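Call for participants: did anyone train you when the machines came in?

Hi, I'm Mal-soon Ma, and I'm looking for people who will talk to me about on-the-job training. I mean the training you got (or didn't get, or got two months late from a guy reading off a laptop) when your workplace brought in automated equipment or new software that changed what you do all day. 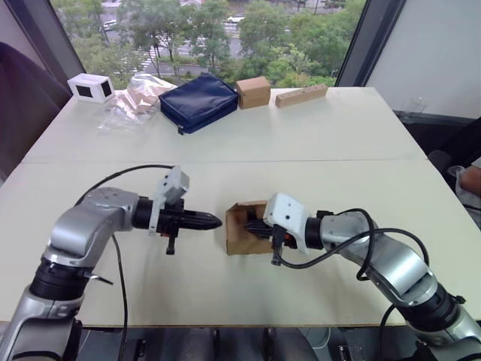

4 minute read

I work at Itell, a small research office that writes about jobs and pay for state lawmakers and anyone else who will read us. My current project is called Hillska. It's a study of who gets retrained when a workplace automates, who pays for that time, and whether the certificate you get at the end is worth anything to the next employer. The Omerović Fund is paying for it, and the fund doesn't see any interviews or get a say in what I write.

I've read a big pile of reports on this subject by now, and most of them talk to managers. Managers are easy to find! They have email signatures. I ran a short survey last year that got 322 replies, and the comment box at the bottom was by far the best part. People wrote whole essays in there about being sent to a class on their day off, or teaching themselves the new system from videos on their phone at lunch. I want to hear the long version of those.

Who I'm looking for

You don't need to be an expert in anything. I'd love to hear from you if you're 18 or older, you work in the United States, and your job changed in the last few years when your employer put in new equipment or software. Warehouses, food plants, hospital labs, laundries, print shops, call centers, grocery back rooms, county offices, all good. Part-time and temp workers are very welcome, and I'm short on both. If you left the job or were let go, please still write to me.

I'm also looking for a smaller group of people who did the training themselves, like line leads, union stewards, community college instructors, or the person on second shift who somehow became the one everybody asks. You know who you are.

You can't take part if you own the company or if you sell the equipment. I'm sure you have good stories, and I hope to get to them in a later study, but they belong in a different set of interviews.

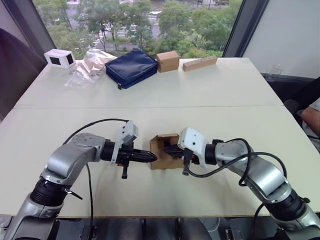 I should say a little more about "changed," since I get asked about it a lot. It doesn't have to mean your task disappeared. Maybe you used to pack orders and now you clear jams and restart things. Maybe your job title stayed the same and your pay did too, but you're now expected to read an error log. Maybe you got a raise and a better schedule and you like it a lot more. I have no preferred answer, and I'd be nervous if all my interviews came out sounding alike.

What it involves

Two conversations with me, by phone or video, whichever you like. The first takes an hour or a bit less. I'll ask about your job before the change, how you heard it was coming, what training was offered, when it happened, and whether you were on the clock. The second one comes a few months later and it's shorter. I'll send you the notes from our first talk ahead of time so you can fix anything I got wrong, and then we'll catch up on how work is going.

In between there's nothing to do. No diary, no app, no homework. If you happen to have a training handout or a class schedule lying around I'd be thrilled to see it, but please don't send me anything your employer has marked confidential.

I can do early mornings and I can do 10 p.m. if you're coming off a late shift. Interviews are in English, or in Korean if you'd prefer that. For other languages, tell me when you write and I'll try to set up an interpreter, though it may take me a while.

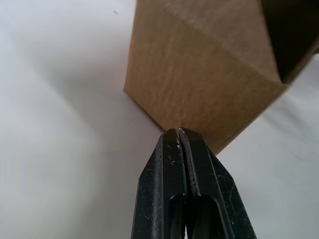 What you get

$50 for each conversation, paid within a week as a gift card or a mailed check. You keep the first payment even if you decide to skip the second talk. You'll also get a copy of the finished report before it goes public, plus the short version, which I promise to write in normal sentences.

Privacy

I won't use your name, your employer's name, or your town in anything I publish. Recordings are kept on an encrypted drive at Itell and erased once the transcript has been checked. You can skip any question, stop whenever you want, or ask me to throw out your interview up until the draft is finished. I don't contact employers, and please use a personal email address or phone number to reach me so your work account stays out of it.

If you're in the middle of a legal case with your employer, check with your lawyer before you sign up. I can't give legal advice (I'm really not qualified!), and I can't promise that a court would never ask for my notes.

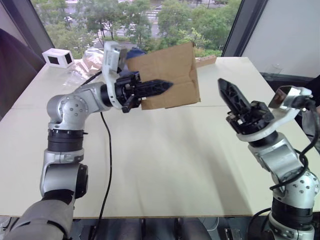
Two robot arms over a white tabletop, one of them gripping a piece of cardboard.

How to sign up

Go to the Hillska page on the Itell website and fill out the sign-up form. We use Moltis for scheduling, so after you send the form you'll get a message from them with open times. It does sometimes land in spam. If you'd rather skip all that, there's a phone number on the same page, and you can leave me a voicemail with your first name and a good time to call back.

The form asks what kind of work you do, what changed, and whether any training was offered. A couple of lines is plenty. I read every one myself, and I'll reply even if the group you'd fit into is already full.

Sign-ups stay open through the end of June. Please pass this along to a coworker, or print it and stick it up in the break room if that's allowed where you are.

Talk soon, I hope,
Mal-soon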